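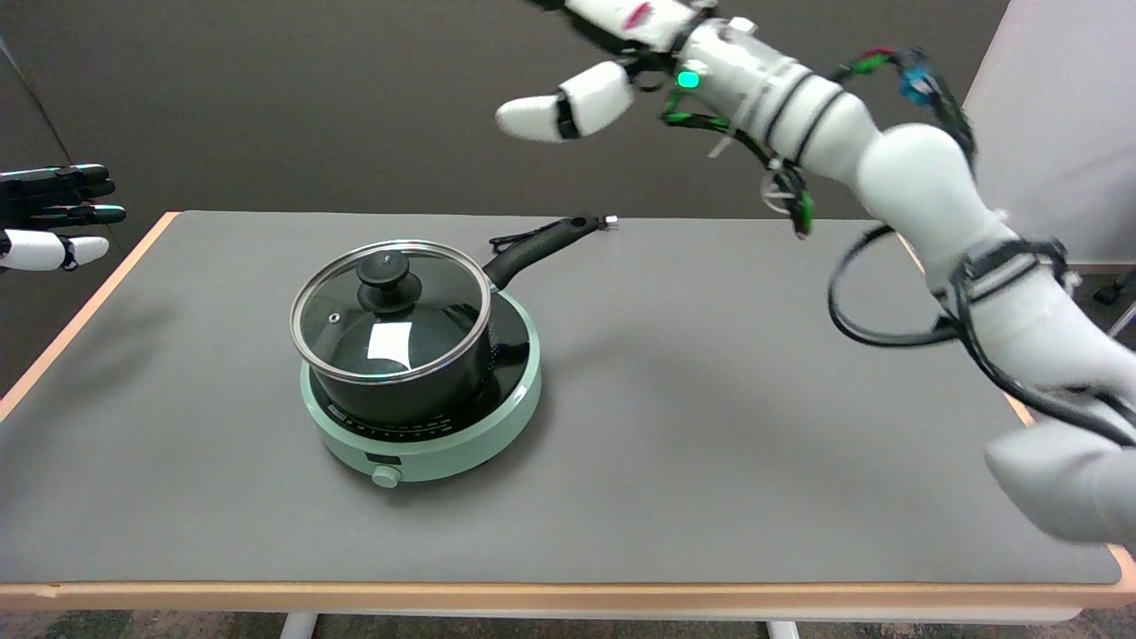 I finally finished the full run of Weddale, the cooking competition where two households share one kitchen for a whole season, and I loved it so much that I started again from episode one the same night. The Gindement box set collects everything, including the reunion special, and it's a big step up from the chopped-down version I'd been watching online. The challenge everyone talks about is the one-burner week, when each team has to get dinner on the table with a single portable cooktop. If you own one yourself, a little round mint-green induction model with one knob on the front and a black saucepan parked on top, you'll feel every minute of that episode. I know I did! There's only so much you can do with one pan and a glass lid, and watching the Gostura Street team try to manage rice, a sauce and a custard in the right order had me yelling at the TV.

The casting is what makes it work. Shiuli Bandara is the standout, a school bus driver who walks in saying she can only make soup and then quietly outcooks people with years of restaurant work behind them. Her feud with Bauerfeind (he goes by his last name all season, even in the captions) starts over a borrowed whisk and runs for 2 full episodes before they end up partners. It could have been played for cheap drama, but the editors let the awkward silences sit, and the apology on the back steps is one of my favorite bits of reality TV in ages.

The extras are generous. You get the audition tapes, a long chat with the judges, and the live vote show with the phone lines crashing halfway through. The final margin was 900 votes, and they show the count coming in, which the original broadcast skipped. Commentary tracks are on the first and last episodes only - I'd have taken one for every week.

A few gripes. The menus are slow, the recap before each elimination can't be skipped as a chapter, and the music under the judging is way too loud compared with the voices. I kept the remote in my hand the whole time. The booklet has recipes from the finale but leaves out Shiuli's lentil soup, so I'm still pausing the screen to copy down her spices.

Four and a half stars from me, and I'm lending it to my sister in January.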